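Moving to a smaller kitchen

The flat in Nalwood has a kitchen you can cross in four steps, three if you leave the oven door shut. I knew this when I signed. I had stood in it one evening in April and thought, how much stuff can one person own?

Fifty-five boxes, as it happens, and I'm sorry to say a good many of them said KITCHEN on the side in my own handwriting. One held nothing but lids. I have matched a few to pans so far and the rest are living on top of the wardrobe until they can explain themselves.

The cooker is a Jovby, a make I had never heard of, and its manual runs to 103 pages. Page 32 tells you how to set the clock. I have read page 32 many times and the clock still thinks it is teatime, so I've started eating earlier to keep it company.

What I miss most is the worktop. In the old place I could roll out pastry and leave the post lying about at the other end. Now everything has to be put away before anything else can come out, and I have turned into the sort of person who washes up as they go. My mother would be thrilled. I am mostly tired.

Still, the bakery on Demissie Road opens at seven and the bus stops outside. I've given away the fondue set and both waffle irons, and I don't think about the waffle irons more than once a day.

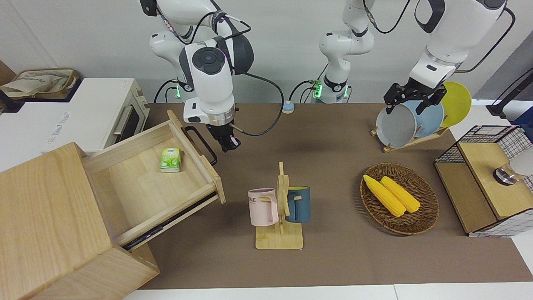

Toaster oven at the back, pot in the dish rack, drawer open.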